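Caderno da célula de preensão – abril de 2020
Recolha de exemplos, caixa metálica
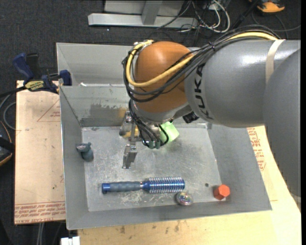 Hoje voltei à velha discussão com o Oldřich Zelenák: quantos objetos por caixa? Ele quer 10, eu fico-me por bem menos, porque com a caixa cheia o modelo Pekstead aprende a empurrar tudo para o canto e depois ninguém o tira dessa mania (já em agosto foi assim!). Com a mistura espalhada, a escova azul deitada, a bolinha transparente com brilhantes e o bloco facetado vermelho-alaranjado, temos formas bem diferentes e espaço para os dedos entrarem. A bolinha preocupa-me um bocado – os reflexos dela e os do metal baralham a segmentação, e o fundo riscado não ajuda nada.

Meta para esta série: 1,000 tentativas. Vamos em mais de 55, todas com etiqueta, e duas anuladas porque gravei com a versão errada do Hubáček. Culpa minha, já mudei o atalho.

O Ľubomír Murín sugeriu guardar também os falhanços em que o dedo só roça no objeto. Gosto da ideia! Até agora iam para o lixo, e são justamente os casos em que a rede se engana com mais confiança.

Por fazer:
rever os cabos no punho antes da próxima série
pedir ao Ľubomír o script que separa "roçou" de "falhou"
trocar a posição da escova entre tentativas, à mão se for preciso
copiar tudo para o disco Bristton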